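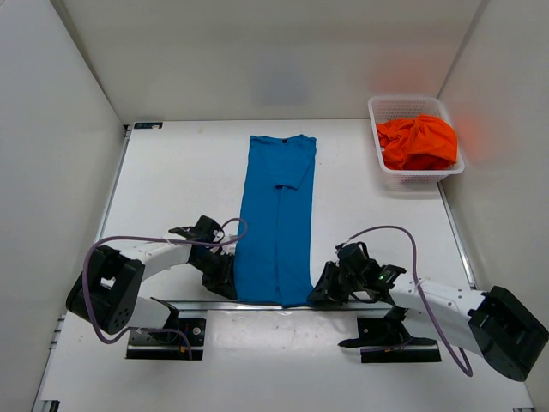

Blue shirt folded lengthwise on the white table, orange cloth in the basket at the far corner.

April, late afternoon

Spent most of the day on the Stoketti listings file, and I'm happy to say it's in much better shape than it was this morning! The seaside set now stands at 141 homes, after I took out 27 that were really the same property entered by two agencies (one calls the street Juvora Lane, the other Juvora Road, and our matching didn't love that).

Asking prices are still the headache. Toltent gives us the first figure a seller put up and then every cut after it, while Seok only keeps the latest one - so a house that has been sitting there for ages looks like a fresh bargain. I've added a column for the original price and coloured the blanks grey. Please leave the greys alone for now, I'd like to go through them myself over a pot of tea.

Lot sizes: anything over 3,000 square metres goes in the estate group, guest cottages included. Two of the harbour places are right on the line and I've left them where they were.

Still to do: ask Toltent about the boathouse with no bedrooms listed, and rerun the median by neighbourhood.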